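Clearing and cleaning a round wooden table

Applies to: light wood tables with an oiled or lacquered top, as supplied to the Utville and Bormont reading rooms. For painted tops, see the Portela sheet.

You will need
Two soft cotton cloths
A bowl of lukewarm water, 300 ml
Petex neutral soap, 8 ml
A shallow tray for small items

Clearing
1. Take cups and mugs off first. Hold them by the handle and lift straight up; do not slide them, as an unglazed foot ring will scratch the finish.
2. Put caps on all pens and place them in the tray. Ink left on bare wood for more than a few minutes may not come out.
3. Stack booklets and loose sheets flat, away from the water.
4. Move small devices and batteries last. Do not put them in the same tray as the pens.
5. Check that no coat or cover overlaps the edge.

Cleaning
Mix the soap into the water. Wring the first cloth until it no longer drips. Wipe along the grain, then once round the rim. Dry straight away with the second cloth. Leave the table bare for 19 minutes before putting anything back.

Marks that remain can be rubbed lightly with a 3000 grit pad on lacquered tops only.

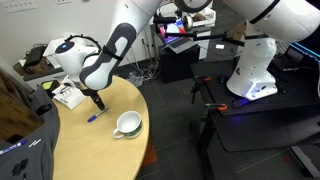 Page last changed: 31 May 2021

A capped pen and a mug near the front edge of a table with a pale, yellowish grain. With a layout like this one, start with the mug (step 1), then the pen, then the printed matter towards the back. The grey fabric over the left edge is dealt with at step 5. A rounded rim needs a folded cloth, held so that it covers the curve.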